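Hoi-yan Chung
2019-01-09

1/ Small thread about my dining table, because three people asked me after the last post. It is marble, I bought it second-hand in January, and I am still learning how to live with it.

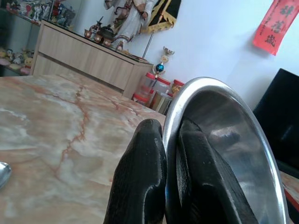
Steel bowl on its side, the marble, and the sideboard behind.

2/ The stone is cream and white with some gray clouds. The thin veins are reddish orange. In the shop in Jesau I thought they were scratches or old tomato sauce, and I almost did not buy it.

3/ I paid 152 for the table and 60 for the delivery. Two men carried it up and they did not look happy with me.

4/ First lesson: lemon. I left half a lemon on it for one evening and now there is a dull spot as big as a coin. It does not wash away. My sister says it gives character. I say it gives a dull spot.

5/ So now everything sour stays in a bowl. I use stainless steel bowls for salad, for dough, for washing the rice, for almost everything. They are light and I don't cry when one falls.

6/ The noise is another matter. Steel on stone at seven in the morning is very loud. I put a kitchen towel under the bowl when I mix, and my neighbor has started to say hello again.

7/ For cleaning: warm water, one drop of dish soap, soft cloth, then a dry cloth. No vinegar! I read this too late also.

8/ Somebody asked about the sideboard. It is light wood, low and long, with a dark top. I wanted it low so that the wall stays free. The model is called Kilel, I don't know if they still make it.

9/ I worried that the pale wood and the marble would fight with each other. For me they are fine together. The dark top shows all the dust, though, so I wipe it more often than the table.

10/ Next I have to choose a sealer for the stone. The small bottle from Cusi costs 37, the one from Ilov costs 17. If you have tried one of them on a light marble, please write me how it looks after some months.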